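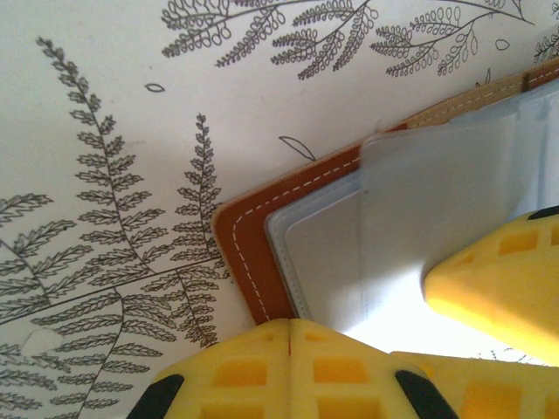 The brown folder, open on the fern print.

Home Stories Poems Back Issues Submit About

The Folder

Sun 15 September

My aunt kept her cards in a brown leather folder, and when she died it came to me with the bread knife and a box of curtain hooks. My brother got the clock. We had agreed it between us over the phone in July and neither of us wanted to start again, so I took the 745 out to Briltov with a shopping bag and brought my things home on my knee.

I didn't open the folder for some weeks. It sat on the hall shelf under the gas bill. I knew it was meant for business cards and I knew what she was like about tradesmen. She had them all in there, she used to say, every man who had ever put a hand to number 27, and if the house fell down she could ring the lot of them before teatime.

Then the pipe under my sink went, on a wet evening, and I thought of it.

I put a towel down in the cupboard, turned the water off at the wall and carried the folder through. I laid it on the white sheet with the ferns, where the light is good, and opened it flat. The leather was softer than I remembered. The sleeves stuck to each other and I had to peel them apart with a thumbnail.

The first card was for Stosetti, roofing and gutters. She had written on the back in biro. "Came when he said. Left ladder. Came back for ladder." The next was a piano tuner, though she had never owned a piano. On the back of his she had written "Nice voice."

I went on turning. There was a chimney sweep with a five-figure telephone number. There was a firm that did nothing but sash cords. Gunawardena, locks and keys, had a sleeve to itself with two cards in it, one from the old shop and one from the new, and on the second she had put, "Charged me 20 and sat with me till I stopped shaking."

I read that one again. I had never heard about any lock, or any shaking. She would have been on her own by then. I tried to work out which year it was from the address of the shop, but all I could remember was that I had been away, and that she had sent me a postcard of the pier and said the weather was holding.

She had done the room up herself, the one where we used to sit on Sundays. It had damask paper, brown and beige, with a different pattern for the far wall because the shop had run out. She said it looked intended. She liked a leaf or a flower on everything, on cups, on tea towels, on the drawer liners, and as a child I used to follow the stems with my finger until I was told to sit up. 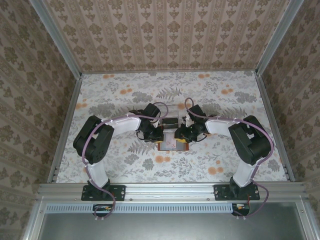
Two patterns of damask, and orange flowers among the ferns.

I had bought my own fern print without thinking of her at all. I had thought it was cheerful.

The plumber was near the back. There were several plumbers, in fact, and she had ranked them. One was "no." One was "no, and whistles." The third had a plain card with a soft corner, and behind it, folded small, was a sheet of writing paper.

I thought it might be a receipt. It was a list in her good handwriting, the kind she used for the bank. It said where the stopcock was, and which radiator had to be bled first, and that the back bedroom window would open if you lifted it and pushed. It said the third stair was sound in spite of the noise. At the bottom she had put my name, and under my name, "in case you want to live here."

We had sold it by then. The new people had already taken the front hedge out.

I folded the paper along its own creases and put it back behind the card. Then I rang the number. It had been years and I expected nothing, but a woman answered and said it was her father's old line, she had the business now, what was the matter with it?

I said it was the pipe under the sink. She asked whether I'd turned the water off, and I said I had.

"Good," she said. "Where are you?"

I told her. She said it was further than they usually came — they mostly did Briltov — but she could be with me by nine.

I emptied the bowl and put a dry towel down. I left the folder open at her page, in case she wanted to see the card.

More stories from Clastora
The Sash Window
A Week of Soup
Two Keys for the Same Door
What the Sweep Left
Letters to the Gas Board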